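The Good Cream

Eun-ji Ma did not believe in hand cream. She had believed in it at thirty, and again for a month after the move to Steltstead, and both times her knuckles had split anyway by the end of September.

So when her niece left a tin of the stuff on the chair by the window, she let it sit there. Ye-rin had gone for the early train with her coat half on, calling up the stairs that it was the good kind, the kind that worked. Everything Ye-rin bought was the good kind. The rice cooker had been the good kind. It lived under the sink now.

The chair was where Eun-ji spent her evenings, under the pink ribbed blanket, with the yellow fleece over the back for when the draft came off the glass. She could not sit down without moving the tin, and she was not going to move the tin. She stood at the window and looked at the other building and its balconies until her feet hurt. 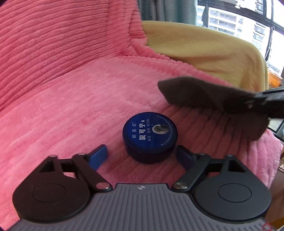 What the Lid Promised

Moisturizing. Nourishing. Anti-dryness. Eun-ji read the small characters twice, holding her glasses an inch off her nose. It seemed to her that these were one promise, charged for three times. The larger ones said 裂可宁, which went further and had something to say about cracks.

She had cracks. She had one on the left thumb that opened every time she wrung out a cloth, and she wrung out a lot of cloths. Thirty-six years in the laundry at the Sternora, first folding, then pressing, then telling younger women how to fold and press. They had given her a clock when she left. It ran slow.

"It's a tin of grease," she told Dexter Tran on the phone.

"Then use it as grease," said Dexter, who had a television going.

"And when it doesn't work?"

"Then you can tell her so. You'd like that."

She would like that, and she resented him for knowing it. She hung up and got a gray cloth out of the kitchen drawer, meaning to wipe her hands first, so that whatever failed, it would be the cream's fault. She was strict about that kind of thing. If you were going to test something you tested it properly.

Then she put the cloth down on the pink blanket and didn't test it at all. She thought about Ye-rin at the shop counter, choosing. Had she asked somebody? She must have looked at her aunt's hands at dinner, over the soup, and said nothing, and gone out the next morning in the rain. Eun-ji found this hard to forgive. She did not like being looked at when she was eating.

The cloth, at least, made no claims. It was terry, it was soft, it had never had a word printed on it. She picked at one corner until it stood up in a peak, the way the girls used to do with the hotel towels when they were bored.
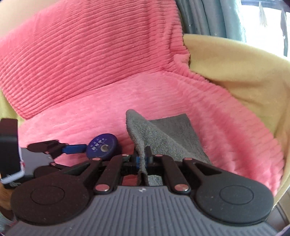 Beatrice Mushi told her over the landing rail the next day that it was the cloths that did it, that a person could put butter on her hands every night of her life and terry would drink it right back out by breakfast. She should throw out the cloths and wear gloves. Cotton ones, to bed.

"Gloves," said Eun-ji. "To bed."

"My mother did."

"And how were her hands?"

Beatrice considered it. "Terrible," she said. "But she had a lot of other things wrong."

Eun-ji went back inside. She sat in the chair with the tin in her lap and turned the lid until it gave. She put a little on the left thumb and none on the right, and wrote the date inside the cover of the phone book, 2018-08-31, so there could be no argument later about when she had started.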